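Stetach automates its table laying: an interview with the shift lead

Posted September 14, 2020

Stetach prepares boxed table settings and fruit for office canteens from a unit in Kikdale. In April it put its first robot arm on the preparation floor. We spoke to the shift lead, who has worked there since it opened and asked not to be named.

The arm was installed by Pindow, a local integrator, and runs for part of each shift. It picks single items and sets them down at a marked position. Everything else is still done by hand. "It does the dull part of the job, and slower than any of us," the shift lead says. "But it does it at four in the afternoon the same way it did it at eight."

The target is 2000 placements a week, against the 3000 the hand bench manages. The shift lead does not expect the gap to close soon. Citrus is handled well. Cloths are not, and staff still fold and place them.

No posts were cut. Two people moved from the bench to what the firm calls cell duty, meaning loading, checking and clearing faults. The fault log for the first month held 53 entries, and last month's held 29. "Most of the early ones were ours. Somebody put a board down at an angle, or leaned on the table and shifted the paper."

Brown paper and blue tape are the working surface for trials. The tape divides the table into areas, and staff call these out to each other when they reset it. "A plate goes by the line. You learn the lines in a morning," the shift lead says. A tangerine on a white plate is a standard check, with lemons and a cutting board kept to the right.
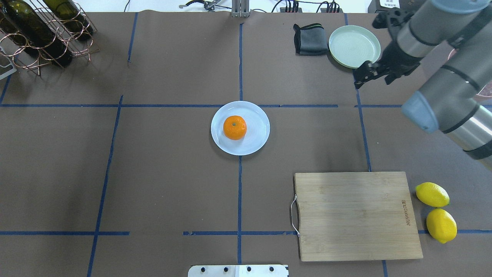
Training and pay

Cell duty carries a small hourly supplement, agreed after the first month. Training takes two days and is run by Alipour, an outside provider. The shift lead would like a third day, spent on stopping and restarting the arm - "that is where people are nervous, and they are right to be careful."

A second arm is under discussion. The bench staff have asked to see the new rota before it is ordered.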